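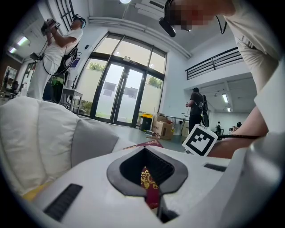
Floor seating took up most of my notes in December. The reading room at Piltbridge has a hard linoleum floor and a small white side table, so anything soft has to earn its place by being comfortable and easy to move. The cushion I settled on is the white quilted one, with stitched seams running between rounded lobes and a light gray section on one side. Red and gold book covers look good against it, and on a floor that color you can find the cushion from the door.

Construction first. The petals are separate padded sections sewn to a round yellow center. Filled sections like these keep their shape better than a single flat pad, but the seams collect crumbs. I vacuum with the narrow nozzle, working from the center outward. The cover doesn't come off. Mine weighs 1,230 grams on the kitchen scale, measured after a night on the radiator shelf. A plain square pad from Perna weighed less and went flat within 14 days of ordinary use.

Placement took longer. I tried it beside the glass doors, where the daylight is best for reading, but that is also the route everyone walks. A position farther out on the open floor works, provided the side table stays against the wall with its chair. The gray petal points toward the windows. This has no technical merit, but it makes it easy to put the cushion back in the same spot after sweeping. 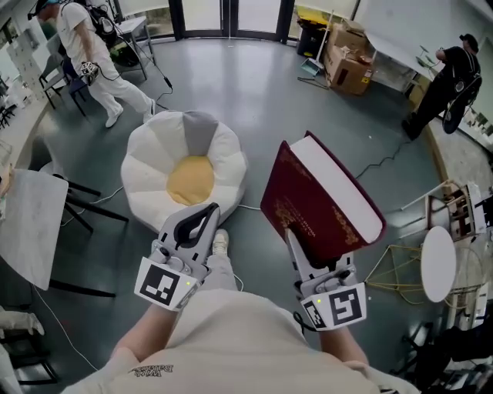 The second half of the job was the books. The large hardcovers with gilt lettering do not belong on the floor for long. Linoleum is kind to the corners, but grit is not, and a decorated cover scuffs quickly when it is slid. The rule I follow now is lift, close, carry, with the spine supported from below. Between readings they go flat in a cardboard box, heaviest at the bottom, no more than four deep.

Rozália Kratochvíl asked whether the cushion could double as a book rest. It can, for a short time. With a heavy volume open across the middle, the center sinks and the two halves tilt toward each other, which strains the hinge. A folded towel under the spine corrects most of it. A foam wedge from Whitcombe would be better, and I have one on order.

Remaining items: a second cushion if the Eltport shop restocks, felt pads for the chair legs, and a lower shelf for the tall books, inside height 41 cm.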